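Zaltel Rail-Mount Divided Basket, 5 Compartment, Black Wire

Range: Zaltel bench storage
Supplied by: Jirkstead Workshop Fitout
Category: Rail accessories / Baskets and bins
Stock code: ZB5-L

Overview

The ZB5-L is a long, open-top wire basket for mounting on a horizontal aluminium extrusion rail at the back of a bench or work bay. Fixed dividers separate it into five compartments. It is intended for small items that are used daily and stored upright: coiled leads, chargers, power banks, marker pens, small tins, lens cleaning gear. Heavy or bulky articles (hard cases, full tape rolls, corded tools) should be kept on the work surface or on a shelf.

The mesh is open on all faces, so contents can be identified from the front without lifting them out. Dust and offcuts smaller than the mesh opening will fall through. For screws, washers and similar, fit the Clultness drop-in liner, one per compartment.

Construction

Body: welded steel wire mesh, black powder coat
Dividers: steel, welded, non-adjustable
Compartments: 5
Top edge: rolled wire, no exposed ends
Wire gauge, body: 3 mm
Rated load, evenly distributed: 12 kg
Finish: satin black only

The rated load applies to the basket when fixed to a rail that is itself secured to a post at both ends. Baskets fitted to a rail with one free end are to be derated by half. Do not use the basket as a hand-hold or step.

Mounting

The basket is fixed through the rear mesh using the Shiferaw clamp plate set (sold separately). The plates sit inside the basket and the bolts pass through the mesh to T-nuts in the rail slot.

1. Slide the T-nuts into the rail slot before the rail is fixed to its corner posts. Where the rail is already in place, order the drop-in T-nut variant.
2. Hold the basket centred on the rail and start all bolts by hand.
3. Check that the top edge is level, then tighten from the centre outward.
4. Load the basket and recheck the bolts after the first week of use.

Recommended mounting height for a bench bay is 83 mm from the work surface to the underside of the mesh. This clears a tape roll laid flat and allows the surface to be swept without removing the basket. Lower mounting is possible but restricts cleaning along the back edge.

Wall coverings behind the basket (paint, vinyl, patterned paper) are not affected by the mounting provided the rail carries the load. Where the basket sits hard against papered walls, fit the felt spacer strip to prevent rubbing at the lower rear edge.

Layout notes

Leads should be coiled and stood on end, tied near the top of the coil. Upright coils occupy less width than flat ones and can be lifted out singly. Keep each power bank next to the leads that charge it. Small round articles sit low in a compartment and are easily overlooked from a standing position; label these on the top face.

Leave one compartment free in any shared bay. Items in use then have a return point and are less likely to accumulate on the bench.

Handheld tools with a pistol or torch-shaped body are better suited to a side-wall basket. The clear plastic type with gridded sides can be hung near the top of a corner post, where it keeps the tool within reach and leaves the rear rail for narrow items.

Care

Wipe with a damp cloth and mild detergent. Dry before reloading. Do not use solvent on the powder coat. Adhesive residue from tape may be removed with eucalyptus oil applied sparingly. Chips in the coating should be touched up promptly in humid workshops.

Service history

The current divider weld pattern was introduced after a review by Kalkidan Gudeta of the Jirkstead fitout section. A total of 2,323 units have been supplied in this pattern. Baskets of the earlier pattern have clip-in dividers and do not accept the Clultness liner.

Ordering

Basket, 5 compartment: ZB5-L
Clamp plate set, Shiferaw, standard T-nut: SH-CP
Clamp plate set, Shiferaw, drop-in T-nut: SH-CPD
Liner, Clultness, single compartment: CL-1
Felt spacer strip, self-adhesive: ZB-FS

Orders received before 2 pm are dispatched the same working day. The next price revision takes effect in February. Unused baskets may be returned in original packaging, less freight. Clamp sets that have been opened are not returnable.

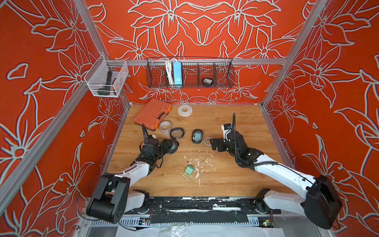 Can the dividers be taken out to make one wide compartment?

The dividers on the ZB5-L are welded to the body and should not be cut out, as they contribute to the rated load. If a wider space is needed, order the undivided Zaltel basket, which uses the same clamp plate set.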